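Chapter 4
When the Grip Is Wrong: Faults in Two-Armed Handling
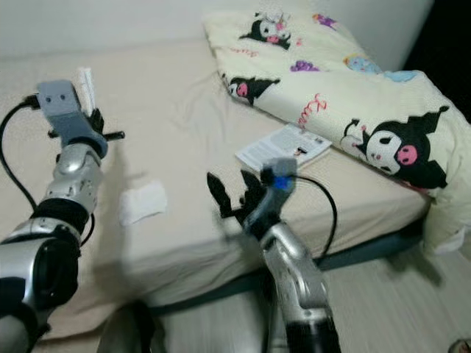

by Elira Krasniqi
Prarkmont Introductory Robotics, second edition

Most of the faults covered in Chapter 3 announced themselves. A drive tripped, a brake dropped on, a light on the controller went red. The faults in this chapter are quieter. The arms keep moving, the log fills with ordinary entries, and the first person to notice is whoever finds the damage.

Paper and cloth on a made bed are a good place to begin. Nothing there is heavy and none of it is expensive. A folded paper item may sit at the fingers of one gripper while the other gripper hovers open over the sheet, and a crumpled piece of white cloth lies between them. Each of these things bends and gives very little force back to the hand that closes on it. A printed booklet by the pillow adds a further difficulty, as part of it is tucked under something soft.

The Birkunside fault

The case we will follow through the chapter took place at Birkunside, a serviced residence where a two-armed machine was on trial for tidying bedrooms. The control software was a package called Mistex. The machine was to clear small items from each bed and then straighten the sheet. It had completed 396 of 400 planned runs when the trial was stopped.

On the run in question the left gripper closed on a paper napkin and also on a fold of the fitted sheet beneath it. The finger position reported to Mistex was within the range allowed for "paper, folded", so the grasp was accepted. The left arm began its lift. The right arm, working from its own task list, moved in to smooth the same area of sheet and closed on the hem.

The two arms were now joined by a length of fabric that appeared in neither arm's model of the world. Each arm read the pull of the other as a load and raised its motor current to stay on path. The sheet came off the corner of the mattress, the mattress shifted on its base, and a bedside lamp was knocked to the floor. An attendant at the doorway pressed the emergency stop. The bulb was broken and the attendant had a small cut to the hand from picking up the glass afterwards.

What the log showed

The log held no error codes before the stop. It did hold a clear rise in current on both arms, starting at the moment the right gripper closed and continuing for nearly 4 seconds. The software had a current limit for each arm, and neither arm reached it. There was no check that compared one arm with the other.

Three separate weaknesses can be found in this record, and we will take them up in turn.

The grasp check relied on finger position alone. A folded napkin and a napkin with a pinch of sheet behind it can hold the fingers apart by the same distance. Section 4.2 deals with grasp confirmation, including the short test lift, in which the arm rises a little way and pauses while the load is measured.

The arms shared a workspace but had no shared record of what each was holding. Section 4.3 covers interlocks between arms and the use of reserved zones.

The load limit had been set for rigid objects. In the workshop the limit was tested with a 160 gram block, which loads the arm at once and stays constant. Stretched fabric loads it gradually. Section 4.4 explains how to set a limit on the rate of change as well as on the peak value.

Section 4.5 returns to the attendant. The emergency stop did its job, but the written procedure said nothing about what to do next, including whether the arms would sag when power was removed or who should clear the area.

Before you read on

You will need the force and current relationships from Section 2.6. If your class has access to a two-armed trainer, read the lockout steps in Appendix B before doing any of the practical work. The trainer must be in reduced speed mode for every activity in this chapter, and one person must stay at the stop button with no other task.

Key terms: compliant object, false grasp, internal force, interlock, reserved zone, test lift

4.1 Rigid and compliant objects

An object is called rigid, for our purposes, if its shape does not change by a measurable amount when it is gripped. A steel bracket is rigid. So is a coffee mug. Paper, cloth, cable and foam are compliant, and the position of one part of a compliant object tells the controller very little about the position of the rest.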